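Calligraphy cloth and a little red drum at Vonddale

If you've walked past the Vonddale hall in August and wondered why the lights were still on in the evening, it's because we've been getting things ready for the lantern fair, and I've had a great time poking through the boxes! Most of what came over from the old Ullasier shop has been sitting in storage for 13 years, so opening each one felt a bit like a birthday.

The cloths are my favorite part. They're big, they're printed edge to edge with brushwork, and every one I unfolded got me reading – or trying to read, my Chinese being good enough for a menu and not much more. Some of the writing is bold and sweeping, some of it is so small and cramped you have to bend right down to it, and in between there are dark square seals that look like they've been stamped on. I had one of the beige ones laid out for quite a while, creases and all, with a small red drum on it, and I liked the two together so much that I've asked for them to share a stall. 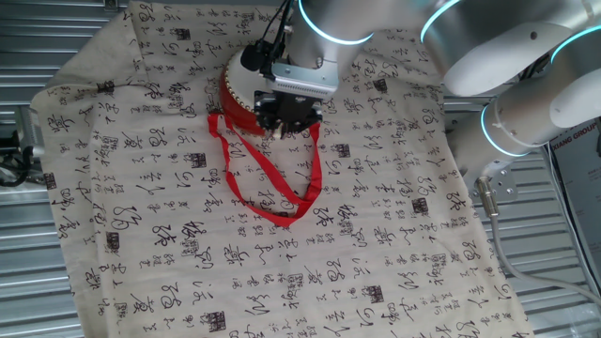 Venter wants the cloths hung on the wall, and says that printed calligraphy laid flat on a stall just ends up under everybody's elbows and paper cups. Fair point, and I've seen what tea does to beige. I'm still hoping we can keep one down low where kids can get close to the writing, maybe at the quiet end by the coat racks.

We also have 200 paper lanterns (flat packed, thank goodness) and 4 boxes of ribbon that need sorting by color before anything goes up. The Skornby music group is bringing its own drums for the parade, much bigger ones than ours, and they'll play two short sets, one when the doors open and one right before the lanterns go out to the yard.

Doors are at 2 in the afternoon and getting in is free. If you have an iron you can lend us, please drop it at the side door with a label on it – those folds are stubborn, and my own iron leaks.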